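We use cookies to improve your experience. By continuing to browse you agree to our use of cookies. Accept | Manage settings

Seidu Nartey

1/ Okay, I have been reading old potluck cookbooks for weeks and I need to talk about them. You know the ones – plastic comb binding, put together by a church or a school, everybody's aunt has a page in it.

2/ My favorite so far is the Givthorpe one. It has three recipes for the same bean salad, printed one after another, each signed by a different person. Not one of them would back down and I love them all.

3/ The measurements are so good. "Butter the size of an egg." "Flour until it looks right." One cake just says to bake it in the usual way!

4/ I made Rosalind Ostrowski's corn pudding from page 2 on Sunday and ate it for dinner and then again for breakfast. Sour cream, a can of creamed corn, one box of muffin mix, and way more black pepper than you'd think. Please make it.
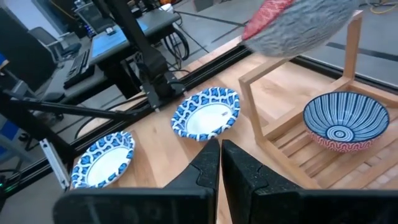
5/ Things to look for if you want to start collecting

Handwriting in the margins. Mine has "too sweet, Catrin liked it" next to a lemon bar and I think about Catrin all the time.

6/ Stains! The page with the most stains is the best recipe in the book. I have tested this on two books now and it holds up (peach cobbler, then a meatloaf with oats in it).

7/ Check the back for the pages on feeding a crowd. One of mine has coffee for 2000 people. Where were they holding this??

8/ Next up is a ham loaf with a mustard glaze. If your family has one of these books in a drawer, tell me the town and the weirdest salad in it.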